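Slider Bags, Open Baskets and the Small Citrus Problem

A bag of mandarins is a display package. It holds a fixed weight, carries a label and survives the trip home. As storage it performs less well. Film holds moisture against the rind, the fruit at the bottom carries the load of the fruit above it, and one soft mandarin can spread mold to its neighbors before anyone looks inside.

The usual remedy is to move the fruit to a vented container on the day of purchase. A perforated plastic basket is the cheapest version. Air reaches the fruit from the sides, the walls rinse clean under a tap, and there is no weave to trap dirt.

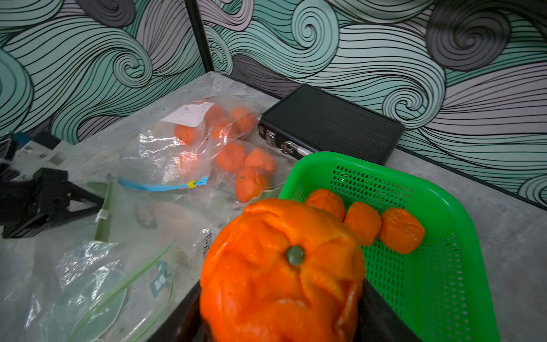
Wrinkled rind up close, with the slider bag and the green basket behind.

Rind texture is a poor guide to condition. Many loose-skinned types are lumpy and creased when fully sound, and the creases often run out from the stem. Pressure is the better test. A sound fruit gives slightly and recovers; a failing one stays dented, usually near the stem or at the point where it rested on something hard. Color tells the buyer little, as shades vary within a single bag.

For this feature we compared open baskets from Widera and Hulanton with a lidded crisper box from Lemaire. Each was loaded with 26 mandarins from the same crate and kept on a pantry shelf for 14 days in July. Both baskets finished with 2 fruits discarded. The crisper box lost more, all of them in the lower layer, and had visible condensation under the lid by the first Wednesday.

Loading matters as much as the container. Fruit should be lifted out of the bag one piece at a time and set down. Tipping the bag is faster, but the fruit lands on the rim and on the stems of other fruit, and small punctures are where most mold begins.

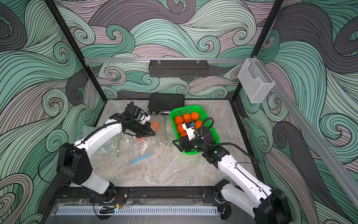
A single layer is best. Where the basket is too small for that, a second layer is acceptable if it is eaten first. Large fruit goes at the bottom and against the walls, small fruit on top. Stems should face up or sideways, and any with a woody stub should be turned away from neighboring rind.

Hole size is worth checking before purchase. Small rectangular openings support the fruit evenly. Wide slots leave pressure lines on soft rind within a few days. The Renimus basket, which we also looked at, has a solid floor; it needs a folded cloth underneath the fruit and was left out of the comparison for that reason.

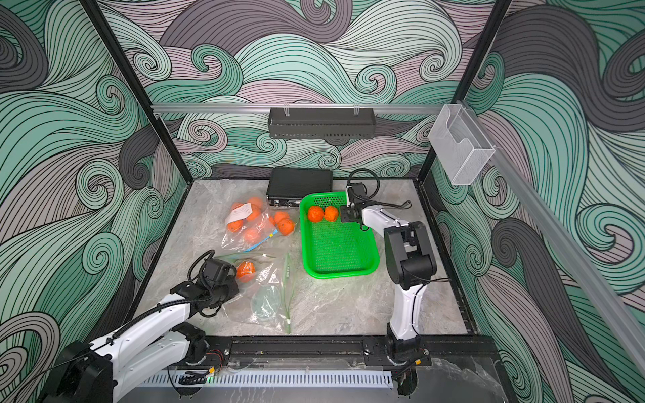
Two mandarins against the basket wall, with more still in the bag.

The bag need not be thrown away. A slider closure of this type is commonly good for repeated use, and the film can be washed, turned inside out and dried over a bottle. It then serves for peel on its way to the compost, or for bread. It should not go back to holding whole citrus unless it is left open.

Baskets should be emptied and rinsed between purchases. Old fruit comes out first, gets the pressure test again, and goes back on top of the new.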